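**Nelinano and the Heinonen Bell** (picture book, hardback, Tindport)

The story is simple. A small troll called Nelinano lives under the bridge at Heinonen and is woken every morning by the village bell. She steals the clapper, the village oversleeps, the bread burns, and she has to decide whether quiet is worth going without rolls.

The text runs to 51 short verses in rhyming couplets. Metre is regular in most of them. Nine need a second attempt when read aloud, usually where a place name has been forced into the end of a line. Reading time was 9 minutes at a steady pace, a little long for a three-year-old at bedtime but about right for five and up.

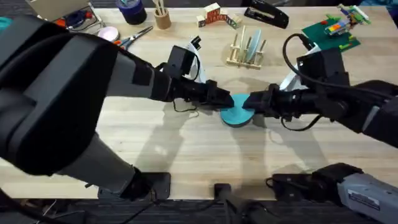 *A teal plate, tilted just above a light wooden tabletop.*

Binding is sewn and the book opens flat from the first spread. The paper is heavy and matt, so a bedside lamp leaves no glare. Type is large, dark and well spaced - except on the night pages, where grey letters sit on navy and are hard to make out.

The Nemitz edition adds a fold-out map at the back. The fold is on the outer edge and had started to tear by Monday. I would buy the plain Tindport version and do without it.

The ending is abrupt. The clapper goes back, the baker says thank you, and the last verse is spent on the weather. My two asked for it again regardless.

Four stars for the plain edition, three for the Nemitz.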